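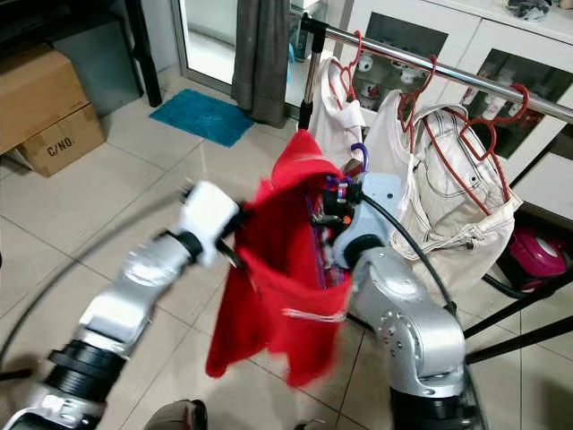
Which way do you put the hanger in, top or bottom? I'm sorting shirts for the Tuvthorpe clothing swap and we have 48 tees to get on a rail before it opens. I have always gone in through an opening and turned the hanger once it's inside. With the red one it's that dark blue-purple hanger, while the three already on the rail are red like the shirt. I'd like to settle on one method before I do the rest, as some of the necks are looking stretched.
Posted by railcount48

Reply from hemline_dot
Bottom, every time. Slide the hanger up through the hem, let the hook come out of the neck, then shake the shoulders down. Going in through the neck pulls the ribbing, and on cheap tees it doesn't come back. I ruined a few that way.

Reply from Stornance_Sid
Disagree. If the hanger is narrow and the shirt is a medium or bigger, the neck is fine. Put one end in, tilt it, then the other end. It's faster and you don't have to lift the whole shirt. I worked in a shop for years and we all did it through the neck.

Reply from hemline_dot
Shop stock is new. Swap shirts have been washed 50 times and the neck is already tired. I'd still go from the bottom.

Reply from railcount48
These are a mix. A few still have store tags and most don't. Does the type of hanger matter? We have a box of wire ones and a box of plastic from the Chukwu dry cleaner, they were giving them away.

Reply from foldline
Wire is okay for T-shirts for a short time. I would not leave anything heavy on it. For a swap that lasts a day it makes no difference. What matters more is that all the hooks face the same way, or people can't slide things along the rail and they end up lifting off three at once.
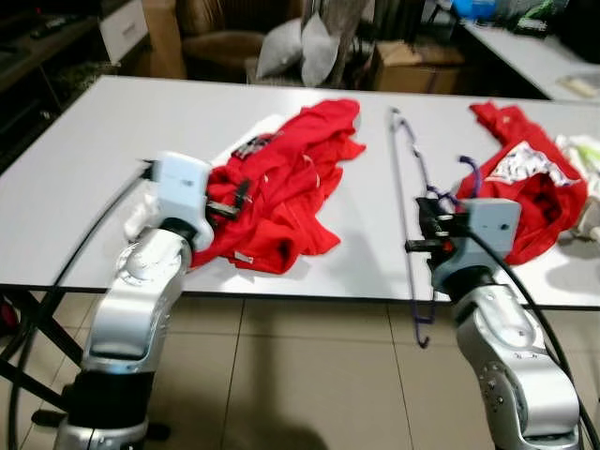
I do mine on a table first and only go to the rail when the shirt is on the hanger. Flat is easier for me because you can see the neck and the hem and get the shoulders even. You do need to smooth the shirt out before you start, though. With a red tee bunched up like that, I would find the little white label near the lower edge and work out from there which way it's lying. I'd also pull the purple wire hanger back onto the table, with the hook hanging over the front it's going to catch on somebody's sleeve.
Posted by pastel_and_grey

Reply from Stornance_Sid
A table doubles the handling. Pick up, lay down, smooth, hang, carry. For 48 shirts that's a long morning.

Reply from pastel_and_grey
It takes me 8 seconds longer per shirt and I don't have to go back and fix them. I did the Pastel Street sale this way in July and it was fine.

Reply from railcount48
I tried the table with the next few and the shoulders did come out straighter. Going in from the bottom was slower than I expected – maybe I need practice. For the ones with a wide neck I'm still going to use the neck.

Reply from hemline_dot
That's fair for wide necks. Keep the ribbed ones for the bottom method. And turn the hooks like foldline said.

Reply from foldline
Open end of the hook toward the wall, if the rail is against one. Sizes small to large from the left.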